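Progress on the Rernport demos, 2 September 2024
To: Iwona Wysocka, Flovotia
From: Leopold Reisinger

Hi Iwona! We closed out the period with 253 simulated episodes saved, and I threw away 9 more after watching them back. The arm driver finally talks to Mandetti without dropping commands, so I can get through a session in one go now.

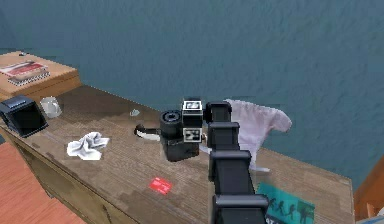 July was slower than I'd promised you. I spent too much of it on room layouts (my fault, I kept fiddling) and only got 100 episodes in.
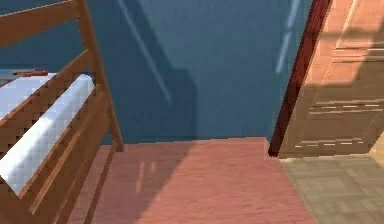 Two of our layouts still load with the wrong lighting, and I've left those out of the training split until Lis has a fix. The rest are labeled and uploaded, with the language instructions attached.
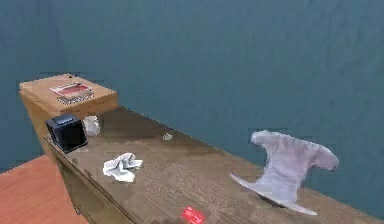
Tabletop with crumpled cloth, red card and white diaper, arm out of view.

Soft stuff is still the hard part! Grasps on cloth are where most of my retakes go, and I'd like to put the next chunk of budget there.

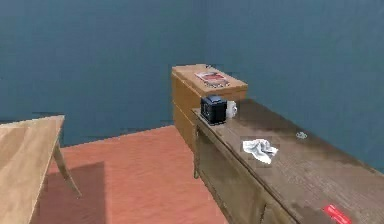 Wider room view, sideboard at right and dresser in the corner.

First training run starts once you okay the compute.

Contact: Leopold Reisinger, Rernport project | Back to top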